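Flokora Soft Pad Set for Hand-Held Grippers

Item no. 1073
Sold by Barkden
Page updated 27/11/2020

Replacement finger pads for two-jaw hand-held grippers. The pads are rubber, blue, and sold in pairs. Each pair fits one gripper. If you work two-handed, order two pairs.

We stock three kinds of pad for the same jaws: the Flokora soft pad, the Kulletti ribbed pad and the Falcão flat pad. They cost close to the same and they look alike in a drawer, so we get asked a lot which one to buy. The notes further down come from our own bench and from a few weeks of use in ordinary rooms.

What is in the bag

2 finger pads
4 mounting screws, plus 1 spare
1 hex key
Fitting card

The gripper is not included.

Where the soft pad works well

Small, light and oddly shaped things. A soft pad gives a little when it closes, so a thin item gets held along more of its length. We tried all three pads on buttons, keys, pens, hair clips and strings of beads. The soft pad needed the fewest second tries on anything with a curved or bumpy surface. The ribbed pad was better on keys. The flat pad was better on playing cards and not much use on beads.

Jewelry is a fair test of any pad. A bangle is thin and rolls. A beaded bracelet changes shape when you lift it. A hairpin lying on top of another piece has to come up without dragging the one under it. If your tasks include sorting or picking of this kind, start with the soft pad and slow the last part of the close.

A tray with low walls helps. You can come in at a shallow angle and the jaws do not hit the side before they reach the item. On a bed or sofa, press the tray down first and check that it sits level. 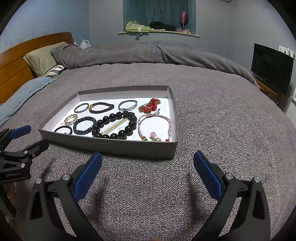

Comparison of the three pads

Flokora soft: best on beads, bangles, clips, cloth. Picks up lint. Wears fastest at the tip.
Kulletti ribbed: best on keys, tools, bottle caps. Can catch on thin chain. Longest life of the three.
Falcão flat: best on cards, boxes, flat plastic. Easy to wipe clean. Slips on round items.

Wear

We opened and closed one pair of each pad 2000 times on a steel rod. The Flokora pair showed a shallow groove at the end of the run and still held. The Kulletti pair had no mark we could feel. The Falcão pair was shiny where it touched the rod. Expect faster wear on rough or sharp items. Change both pads together, or the jaws will close off center.

Fitting

1. Open the jaws all the way.
2. Take out the old screws and lift off the pads.
3. Set the new pads with the angled side facing in.
4. Start both screws by hand, then tighten. Do not use a power driver.
5. Close the jaws slowly and look at the tips. They should meet evenly.

If your gripper reports jaw width, run the zero step again after fitting. The three kinds of pad differ in thickness and old readings will be off.

Cleaning

Wipe with a damp cloth and let the pads dry before use. No alcohol and no solvent on the Flokora pads. Lint from knit fabric comes off with tape.

Fit

Fits two-jaw hand-held grippers with the 30 mm pad mount. Does not fit the 40 mm mount. Measure between the screw holes, center to center, before ordering.

Returns

Unused pads can come back in the original bag. Pads that have been fitted cannot be returned unless they are faulty. The next delivery of the Kulletti ribbed pad is due in February. Flokora and Falcão pads are in stock.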